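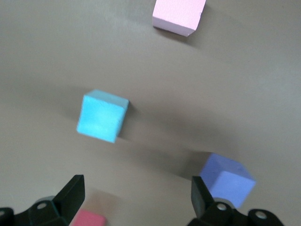

Can I keep demos where I fumbled the grasp and then recovered?
Keep them if the recovery is something you'd want the arm to do by itself. Toss the ones where you wandered off, thought about lunch, and came back.

Ticket: Gripper closes late on replay, teleop demos, foam cube pick
Opened by: Dénes Szalai
Assigned to: Győző Antal
Status: Open, waiting on reporter
Opened: 22 Dec 2022

Szalai:
Recording picks with the Hurkis leader arm, cubes on the gray table. While I'm driving, everything is fine. On replay the follower goes to the right place, starts lifting, and then closes its fingers on the air the cube used to be under. It does this with great confidence.

Setup is the Prasano recorder, default config, wrist camera plus joint states. 44 demos so far. I replayed a handful and they all do it. Recalibrated the gripper twice, no change. Restarted everything, including myself.

Antal:
Is the arm motion late too, or only the fingers? And what does the trigger channel say in the log, commanded or measured?

Szalai:
Only the fingers. Log says measured. I didn't know there was a choice.

Antal:
There is, and the default is the wrong one for you. Measured is where the fingers were. Commanded is where you asked them to be. On foam the fingers stop at the cube, so measured never goes all the way closed, and on replay you get a squeeze with no squeeze in it. Set gripper_source to commanded, record 2 new demos, replay those. Leave the old ones alone for now.

Szalai:
Done. Grip is firmer, it no longer holds the cube like a wet sandwich. Still late.

Antal:
OK, so that was one bug out of however many we have. Send me the timestamps for the arm and the gripper from one file.

Szalai:
Attached. Gripper stamps trail the arm by 900 ms at the moment of closing. At the start of the file they match.

Antal:
It drifts, then. Are you on the Bodnár USB hub?

Szalai:
I am on the Bodnár USB hub.

Antal:
Please stop being on the Bodnár USB hub. The leader's trigger and the wrist camera share it, the camera wins, and the trigger messages pile up in a queue. They get stamped when they come out of the queue, so live driving feels all right because the follower reads the trigger before the recorder does. Plug the trigger straight into the machine.

Szalai:
Plugged straight in. Fresh demo, replayed three times with the cube put back on its tape mark. Three picks. The lag in the log is down to 34 ms.

I'd like to rescue the old 44. Can I just slide the gripper channel back?

Antal:
Not by a fixed amount, the lag grows through the file. You could fit it per demo, but they also have measured instead of commanded, so you'd be fixing one half and guessing the other. Re-record. Zirar had the same argument with me in August — he spent longer on the script than he would have on the cubes.

Szalai:
Fine. Re-recording. Anything to change in how I drive while I'm at it?

Antal:
Pause a beat with the fingers around the cube before you close, and another before you lift. You tend to close on the move. Post one log when you have a batch and I'll check the stamps before closing this.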